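Notes on the Plemdale Port Agreement and the Question of Consent

The government of Nyamweya signed its port agreement with the Bristero consortium in December, after negotiations that lasted 32 months and were conducted almost entirely outside the view of its own legislature. I have followed the matter on this blog since the first draft was circulated, and several readers have written to ask for an assessment of the final text. What follows reflects my own reading and should not be attributed to my employer.

The agreement grants the consortium the right to operate the deepwater terminal at Plemdale for 80 years. The annexes concern dredging, customs procedure, security and the settlement of disputes. Most public commentary has dealt with the length of the term. In my view the more serious questions are found in the security annex, which received very little attention before signature and was released to members of parliament only after the ceremony had taken place.

Under that annex, vessels belonging to the consortium's home government may call at Plemdale on 8 hours' notice. The Nyamweyan authorities may object, but an objection does not suspend the visit. It is instead referred to a joint council of five members, three of whom are named by the consortium. A government that must ask a foreign company's appointees for permission to close its own harbor has given up something of consequence, whatever the preamble says about sovereign equality.

Supporters of the agreement make a case that deserves a fair hearing. The old terminal has been in decline for a generation. Loans from the usual lenders came with conditions that successive cabinets found impossible to meet, and the country's neighbors have modernized their ports in the meantime. Zawadi Kioko, whose writing on maritime policy I have recommended here before, has argued that small coastal states seldom choose between independence and dependence. They choose among creditors, and she believes the Bristero offer was the least costly one available.

I accept a good deal of this argument. I part company with it on the matter of procedure. Article 5 of the Nyamweyan constitution requires that any treaty affecting the use of national territory by foreign forces be approved by the legislature. The foreign ministry holds that the agreement is a commercial contract and therefore falls outside the article. Yet the same ministry, in its correspondence with neighboring governments, has described the document as an instrument of strategic partnership. It cannot reasonably be both a private lease and a pillar of foreign policy, depending on who is asking.

The regional response has been cautious. Two neighboring governments requested clarification of the notice period and received replies that repeated the text of the annex. The Ziscombe Declaration, to which all the coastal states are parties, commits them to consult one another before admitting foreign naval vessels on a standing basis. Whether repeated short visits amount to a standing presence is a question the drafters left open - deliberately, I suspect, as the wording was the price of agreement at the time.
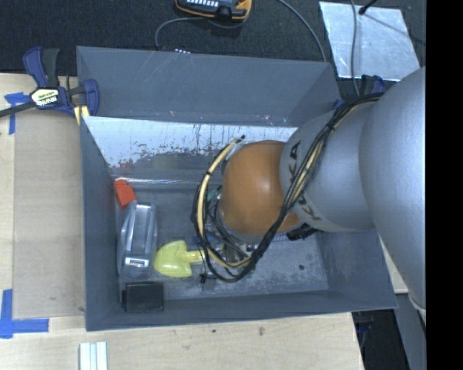

There remains the matter of labor. The consortium has promised to retain the existing dock workforce for the first years of operation, but the commitment appears in a side letter and carries no penalty for breach. The dockworkers' union asked for it to be moved into the main text and was told that the schedule did not allow for further revision. Given the length of the talks, that answer is difficult to credit.

The opposition has announced that it will ask the constitutional court to rule on the status of the security annex. I would expect the court to avoid the central question if it can, perhaps by finding that the petitioners lack standing. A narrower ruling is possible, under which the commercial provisions would stand and the annex would be sent to the legislature for a vote. That would be the better result for the government as well, although its spokesmen have given no sign of seeing it that way.

I intend to publish a longer note on the dispute settlement provisions once I have compared the English and official-language versions, which differ in at least one clause on the seat of arbitration. Readers who hold a copy of the side letters as signed - the version in circulation lacks its final page - are invited to write to me at the usual address.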